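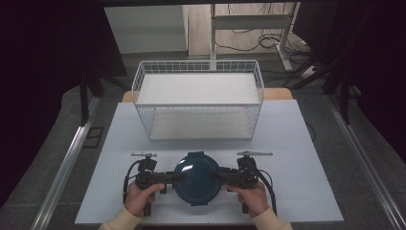 Photo: Nayeli Zamudio / Skutier

Progress report no. 5 – Good practice for hand-held gripper work
To: Ilaria Negri, Hodent Fund
28 May 2021

Hi Ilaria,

You asked for a plain account of where the guidelines have got to, so I'm writing this the way I'd tell it to you over the phone, and the budget sheet is coming separately from Nayeli.

The big news is that the draft has reached 38 pages and every section now has at least something in it! When I wrote last time the part on recording sessions was a heading and a promise. It's now the longest chapter, and I think the most useful one, mostly because we spent the spring writing rules and then trying to live by them at our own table in Pondale.

We've recorded 262 demonstrations under the draft rules so far. The work is small household stuff, lids and baskets and so on, done by a person holding a pair of grippers, one in each hand. It's a very physical way to teach a robot and I'd underestimated how much of a good practice document would end up being about elbows and sleeves. (Sleeves have their own paragraph now. Cuffs have to stay clear of the moving parts, and the wording took three tries.)

Cables were the other thing. Each gripper has one, and in the first draft we just said "keep cables tidy", which sounds fine until two people read it and do two different things. The current text says the cable must have enough slack for the operator's full reach and must not cross in front of the object being handled. The floor gets its own line too, and I'll admit our floor is behind our table on this one. The black cables under the desk at the back need proper routing before I can tick that box, and I've put it on my list for the week after next.

Rule 4 is the one we argued over most. It covers how close the two gripper arms may come to each other. Nayeli wanted a fixed minimum distance and I wanted to leave it to the operator, and we went back and forth on that for most of a month. With something like a round lid sitting between the grippers the arms nearly meet over the middle anyway, so a fixed distance would have ruled out half of our own tasks. What we settled on is a speed rule: slow down when the arms are close, and stop completely if they touch, then note it in the log. Nayeli still isn't thrilled – she points out, fairly, that "slow" needs a number. We'll have one by the next report.

The start-of-session check has been cut down a lot. The old one had so many lines that people (me included) were ticking it from memory. The new one goes like this:

Work surface clear of everything except the task objects.
Grippers opened and closed fully once, by the person who will use them.
Mounts on top of both grippers checked for play.
Cable slack checked at full reach.
Session name and operator initials in the log before the first recording.

I timed myself on it for a week and it takes less than two minutes, which I'm very happy with.

Now the part that hasn't gone so well. Crăciun, who were going to test the draft on their own setup, have had to move their trial back to August. They were really nice about it and they've already sent comments on chapter two, but it does mean we won't have outside results when we'd planned. I'd rather hold the final version for them than publish rules that only one team has tried. That would push the closing date by a few weeks and I'd need your okay on it. No extra money, just time.

We're also behind on consent wording. The recordings show operators' hands, and I'd assumed that was simple enough to cover in a sentence. Then one of our operators asked how long we keep the files and who gets copies, and I didn't have a good answer. So there's now a one-page form in progress, and it lets people withdraw their recordings later on. I want somebody who knows this area to read it before it goes in – if Hodent has a person for that, please point me to them.

On spending, we've used almost 80 percent of the materials line and much less of the travel line, for obvious reasons this year. I'd like to move part of travel over to pay for an editor. The draft reads like two people wrote it, one of whom likes commas.

Next up are the number for Rule 4, the floor cables, the consent form and a chapter on what to do when a recording goes wrong. We've got plenty of material for that last one! I can send you the current draft any time if you'd like to look through it before our call, just say which chapters.

All the best from both of us at Skutier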